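Gripper budget for next year — one arm or two?
Forum: Purchasing and planning

gsbyun
Posted Thu 14 July
We have 600 a month for hardware until March and I need to settle the list. Plellex quoted 628 for a spare set of fingers plus the wrist cable. Storkard wants 108 for the fingers alone, no cable, 9 weeks lead time. The arm does lamp and fruit pick-and-place most of the week. Current setup:

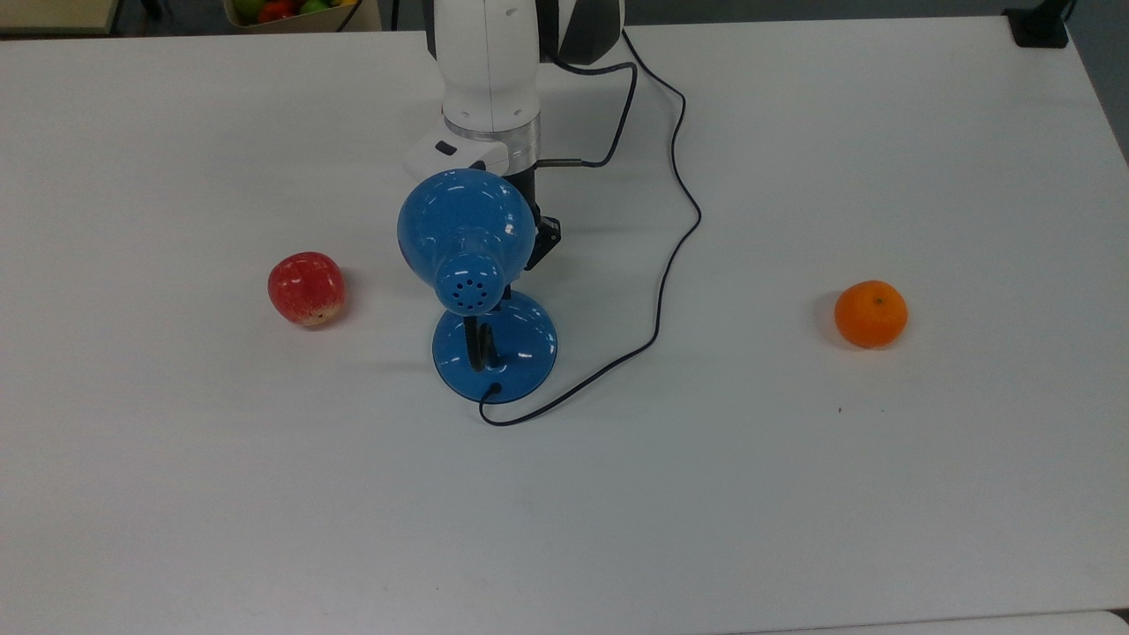

Ward Desmet: I would skip the fingers and price the cable first. Ours at Brolunley cost us more idle days than any worn pad did.

gsbyun
Cable is on the list either way. My question is whether to pay Plellex for both or split the order.

valtteri_r
Split it. Fingers from Storkard, cable from whoever has stock. I had one shipped to Riihimäki in four days.

Ward Desmet
Don't agree. Two vendors means two warranties, and Storkard's quote leaves out freight. Ask them before you compare.

gsbyun
Fair point, I'll ask. Other thing is table space. If we add a second arm next year I'd want it to share these tables, so I'm trying to work out the mounting now.

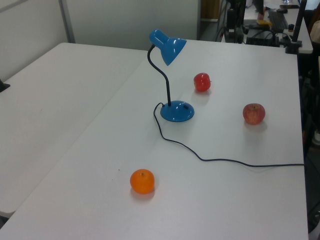 Both tables, with the lamp, two apples and an orange

ltikkanen
Measure the reach before you buy anything. A second arm needs its own clamp and its own stop button — put up to 600 aside for that alone.

valtteri_r
That's high. We spent half that.

ltikkanen
Did that include the stop button?

valtteri_r
No, we had one already.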